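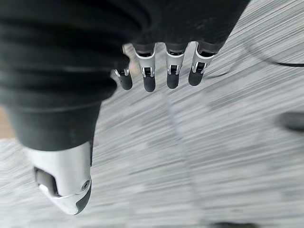 ## 4. Inventory control: reorder points and safety stock

Notes for Unit 4. Read with the Paline worksheet; Kylie Fairweather takes the tutorial.

### 4.1 Notation

- *D*: annual demand, in units
- *d*: mean weekly demand, *D* / 52
- *L*: lead time, in weeks
- *S*: fixed cost of placing one order
- *H*: cost of holding one unit for one year
- *Q*: order quantity

Keep time units consistent. Most marks lost in the October test went on mixing a weekly lead time with annual demand.

### 4.2 Order quantity

The economic order quantity minimises the sum of ordering and holding costs:

*Q*\* = √(2*DS* / *H*)

The total cost curve is flat near the minimum. Rounding *Q*\* to a full carton or pallet seldom changes annual cost by much, and the rounded figure should be used in practice. The model assumes constant demand, a fixed unit price and delivery of the whole order at once.

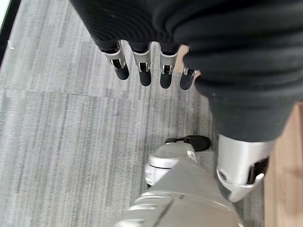
Where the supplier offers a price break, calculate *Q*\* at each price, discard values outside the range in which that price applies, and compare total cost (including purchase cost) at the remaining values and at each break quantity.

### 4.3 Reorder point

With constant demand and lead time, the reorder point is *R* = *dL*. With variable demand, add safety stock:

*R* = *dL* + *z*σ√*L*

where σ is the standard deviation of weekly demand and *z* is set by the service level. Weekly demands are taken as independent and normally distributed.

**Worked case: Kasport.** Weekly demand averages 400 units and lead time is one week. Kasport holds 1000 units and has nothing on order. Without safety stock, *R* = 400, so the order is placed when 600 units have been drawn down.

### 4.4 Exercises

1. Repeat the Kasport case with a safety stock of 10 units.
2. Ultel orders from Rusnák in a fixed quantity. State the effect on *Q*\* if *S* is multiplied by four.
3. Show that ordering and holding costs are equal at *Q*\*.

Submit to Booker Brannigan's pigeonhole before the next lecture.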